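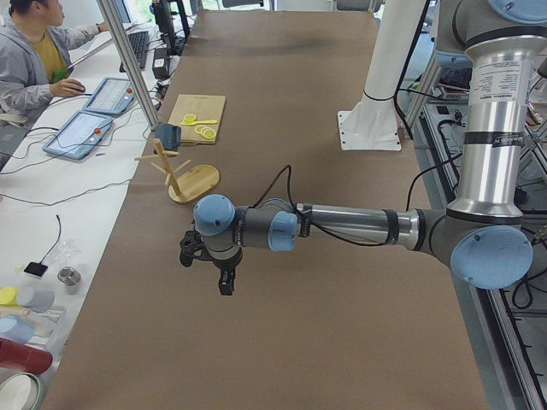 Penrose leaf table, is the "self-healing" finish worth paying extra for?
Posted by Irfan Hutapea, 6 December 2020

Store wants 24 percent more for the Juvivia coating on the same table. Supposed to close up light scratches by itself. I've read the brochure twice and it never says what "light" means. Anyone own one?

marlowe_k
Had mine since March. It's fine. Small scuffs do seem to fade, and I've got two kids doing homework on it every night.

drybrush
Seem to fade compared to what? Everybody stops noticing scuffs after a week. My old Bandlow desk had no coating and "healed" the same way. Did you take a picture before and after?

marlowe_k
No, I was busy eating dinner on it. It's a table, not a court case.

Irfan Hutapea
I'm with drybrush on this one. Fifteen years of warranty sounds great until you get to page 7, where scratches are listed as normal wear. So what exactly is covered?

pollyanna_not
Peeling, I think. I have the Iltance version and paid $1056 with delivery. Salesman rubbed a coin on the sample and it looked perfect afterward, but he was the one picking the coin and how hard to push. Gray hides a lot too.
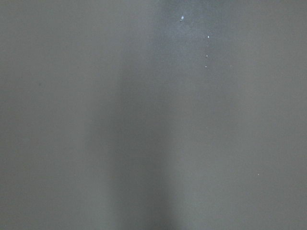 Matte gray up close, darker down the middle.

drybrush
Which tells us gray is gray. A close-up like that could be any finish from any company, and you can't judge a coating off it.

marlowe_k
So don't buy it! Some of us like ours.

Irfan Hutapea
Going for the plain one and a tablecloth — the store can keep its coin trick. Will ask them again about page 7 anyway.

Contact us | Copyright 2020 | Back to top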